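# About us

Rilik is a small testing shop. We look at machines that are meant to do chores, at home or on the shop floor, and we write down what they can and can't do yet. Most of what we publish is disappointing to somebody.
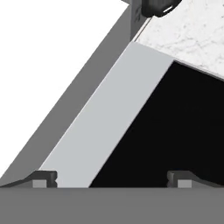
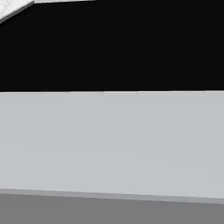
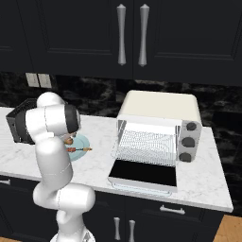 We started because we were tired of demo films. A firm shows a machine putting away one cup, the music swells, and by teatime people are asking when they can stop washing up. Our own kitchen work is mostly done in simulation, which is cheap and breaks no plates, and it has made us more doubtful, if anything. Take the counter with the cream toaster oven. The oven door is down flat, there is a small brownish bit of food on a light blue plate with a skewer of some sort beside it, and the gripper fingers are just over the plate. A child of six would see what might be wanted there. For a machine, getting from plate to rack is a string of separate jobs, and being good at the first tells you very little about the rest.

## What we do

People send us a claim and we try to pin it down. "It can load an oven" is not something we can test. Which oven, which food, with the door open or shut at the start, and who clears up when it goes wrong? We agree all that in writing before a single run.

Then we run it, usually 150 times with small changes between goes – the plate moved a hand's width, the food turned, the light dimmed. A job that works from one starting point and fails from the next is marked as failing. Clients argue with us on this more than on anything else, and we haven't moved.

We keep every run, including the dull ones. Our biggest set so far is the Faltier kitchen series, with 2000 attempts at ordinary tasks with food, doors and drawers. Of those, 993 were finished without a person stepping in. You can call that nearly half if you like. We'd ask whether you would keep a dishwasher that did the same.

## Shop-floor work

The other part of our work is for Koster, who pack and ship spare parts, and for Nuttall, who run a laundry for hotels. Both came to us after being sold something.

Koster's machine is decent. It picks boxes of one shape from one belt and is slower than a good packer but doesn't mind nights. It stops dead when a label peels. We told them to keep it and to stop calling it the future of the warehouse in their newsletter.

Nuttall's was a towel folder. It folded 432 towels in our trial and left a fair share of them in a state that had to be folded again by hand, and a person stood next to it the whole time. The sales sheet didn't count that person's wages. Our report did.

## What we believe, for now

Machines have been doing chores for a long time. The washing machine is a very good one, and it got there by being a drum in a box with a door. What we are asked to believe in now is an arm that can do anything in anyone's kitchen, and we don't yet.

Some of us think it will come slowly, starting with dull repeated jobs in places where everything stays put. Others in the office think the kitchen will be rebuilt to suit the machine first, which sounds expensive. We print both views in our reports when they matter to the result.

Simulation has its own limits and we are strict on them. A clean run on a pretend worktop is a reason to try a real one, and that's all we will sign off. Grease, crumbs, a cat, a drawer that sticks in damp weather: we add what we can, and we list what we left out on the first page where people will read it.

We do change our minds. Door opening was hopeless when we began and is now fairly good on handles the machine has met before. We said so in July and had a few cross letters from readers who liked us better gloomy.

## Working with us

We don't take a share in any firm we test, and we don't do launch events. Fees are fixed at the start and are the same whatever we find. If you want a quote from a report for your brochure, you take the whole paragraph or none of it.

We'd like to hear from care homes and small cafés in particular. Most claims in this field are made on their behalf, and very few of them seem to have been asked which chores they would want rid of.

Write to the Rilik office with the claim, the name of the machine and the chore. Please don't send films.

*Page last changed 3 July 2021*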